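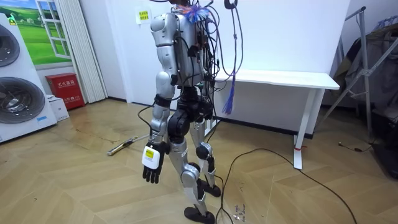 The gauge at Vernside read 2185 millimeters at four in the morning. Felicidad Magbanua wrote the figure in the log, initialed it, and waited for the second reading. The procedure required two readings, 15 minutes apart, by the same observer.

The second reading was 2185 as well.

She telephoned Nendbridge. The duty desk there had the river falling since midnight, and the clerk read her the curve. By the curve, Vernside should have stood at almost 2000.

"Your float is stuck," the clerk said.

"I read the staff, too. The staff and the float agree."

"Then the staff has moved."

The staff was bolted to the pier of the old Salazar mill. It had been leveled in October against the benchmark on the church step, and she had held the rod herself. She said so. The clerk said he would make a note – he did not say of what – and the line closed.

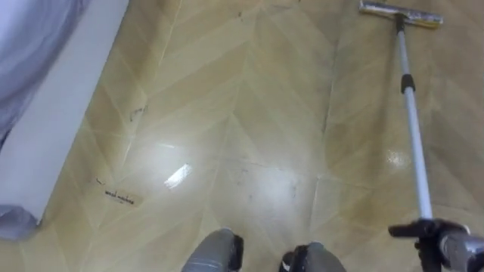 Vol. 2, p. 22

She took the lamp and the hand level and went down the bank. The water was brown and made little noise. There was no debris at the weir and no backing up from the lower gate, which stood open to its mark. She held the lamp to the staff. The bolts were tight, and the paint across them was unbroken.

On the step of the church she set up the level and sighted back. The staff had not moved. She booked the sight, closed the run, and found no error in it.
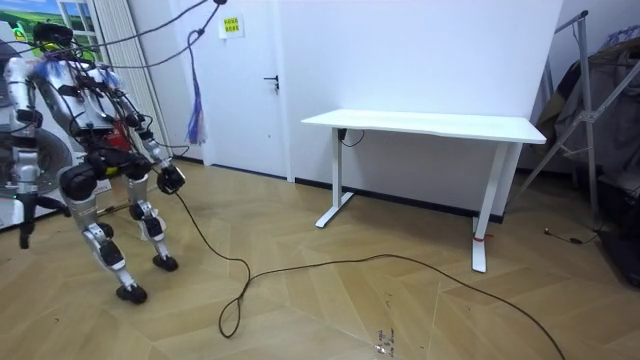 The instrument room had belonged to her predecessor, Salex, who kept his logs in pencil and never rounded. She took down his book for the last wet year and turned to the same month. He had noted the level, the wind, and then, in the remarks column, the floor: light wood, laid in a herringbone, the points of the pattern all toward the river. Under it he had written, "Reads high when Nendbridge reads low. Repeated. No cause found." There was a second entry below, in the same words.

At five she read the gauge again. She entered the value, initialed it, and in the remarks column wrote, "Repeated."

Comments

millrace_k: Read this twice. Is the clerk lying or is the river?

T. Orrin: You close a level run back on the starting benchmark, so one sight wouldn't do it. Otherwise the procedure is sound.

pallasgreen: Is there more of this? I'd like to see the Nendbridge side.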